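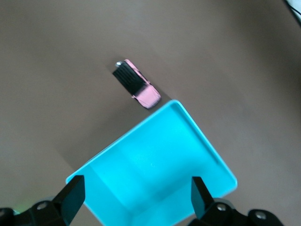
Bought the Zevard folding table in June for the spare room, mostly so my grandson has someplace to play that isn't my floor. $59 at the shop in Kadville, 3 left when I went. Went together quick, no tools except a screwdriver for the feet. The brown top is a nice matte, doesn't glare under the lamp, and a little pink and black pickup or a bright blue tray shows up on it fine, so no more hunting for toys at cleanup. Legs lock with a loud click — louder than I'd like at nap time.

Now the bad. One foot was short out of the box and the whole thing rocked. Called the store, got Fadime Ekinci, who mailed me a new foot the same week. Very nice lady. Instructions are tiny print and step four has the bracket upside down, so look at teh drawing on the carton instead.
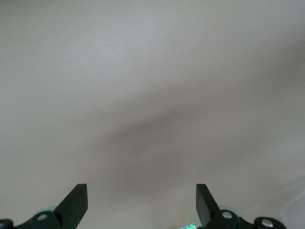
Also it's heavier than my old Noma one. Carrying handle is too thin, digs into your fingers on the stairs. I wraped some tape on mine. Folds flat enough to go behind the door though.

Would buy again. Four stars, one off for the foot.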